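Search this site Search Go

Collecting tidy-up examples, part two: bedrooms

Saturday, January 31, 2026 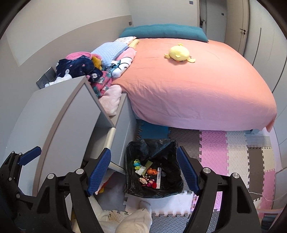 The kitchen set was finished in November, and I wrote then that bedrooms would be quicker. They have taken longer. The target for this round is 3,000 usable episodes across 34 homes, and with 21 homes done the total is behind where it should be.

Most of the shortfall is soft goods. A cup has a small number of sensible grasps and the policy picks them up early. A folded blanket on top of another blanket has a great many, and two people given the same instruction will start at different corners. For the Roltavcombe homes I stopped specifying the corner and asked only that the fingers close on a single layer. Agreement between operators went down and the trained policy got better, which I put down to wider coverage of starting poses.

Bins are the other slow item. A black liner reflects whatever light is in the room, and depth estimates inside it are poor. The current rules are:

Approach from above with both fingers open.
Hold still for 2 seconds before closing.
If the liner moves with the object, let go and start again. Keep the failed attempt and tag it.

The failed attempts used to be thrown away. Mornora, the labelling tool, now has a separate tag for them, so they can be sampled at whatever ratio we like. I am using around one in ten and have not tested other values properly.

Floors matter more than I had allowed for. Foam mats with jigsaw edges give plenty of features for tracking the gripper's position – plain carpet gives very few, and drift on carpet was bad enough that one whole home had to be redone. The Grekari calibration routine now runs at the start of every room instead of once per home. It adds time to each visit but the trajectories line up.

Next is the split between training and held-out homes. It will be by home, never by episode. I will post the numbers when the remaining visits are in.

Recent posts
Kitchen set: final counts
Moving the labels from Sheikh to Mornora
Finger pads and how fast they wear
Time sync, again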